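Cloteo Community Help > Stands, Racks and Rails

White pole stand: poles won't sit straight in the base

Posted by trekbridge_attic, 29/11/2025

Hello all, I hope somebody has the patience for this one. I bought a white stand secondhand from a seller in Derkcombe, the kind with plastic poles that go into a base, and it came with no instructions at all. Some of the poles have threaded ends and some don't, and however I put it together the tall one leans. I'd love to have it up before my sister's coats arrive! Do I screw everything tight as I go, or leave it till last?

bilyk_fan208

Mine leaned too. I just put it against the wall and it's been fine.

porchlight3912

Oh, I feel for you, I spent a whole evening on mine last March with a cup of tea going cold beside me. Leave everything a little slack until all the poles are in, and then tighten from the base up. Start each thread by hand, turning it backward a touch until you feel it drop, and then go forward — if it gets stiff in the first turn, back it out and try again, as plastic threads chew up very easily. Keep one hand low on the pole near the joint while you work, and if it's a long one, hold it higher up as well. And do save the foam for a while, it makes a lovely soft place to rest the base.

Poles and joints:

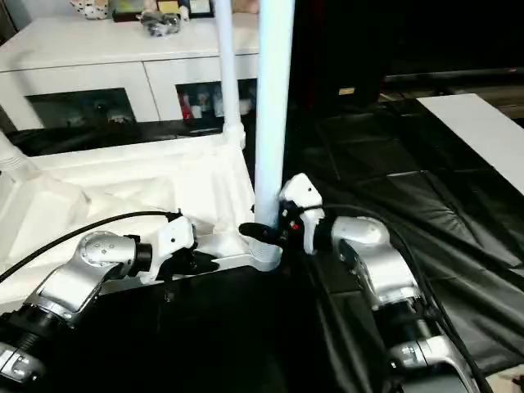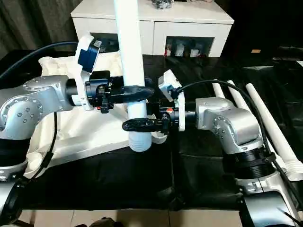
If it still leans

Lay the tall pole on a flat table and roll it. A bent one will wobble as it goes, and then no amount of tightening will help you, so I'd ask the seller for another. If it rolls nicely, look down into the base joint for a bit of grit or leftover plastic — mine had a tiny curl of it in there, and once I'd picked it out the pole went in the whole way. Good luck with the coats!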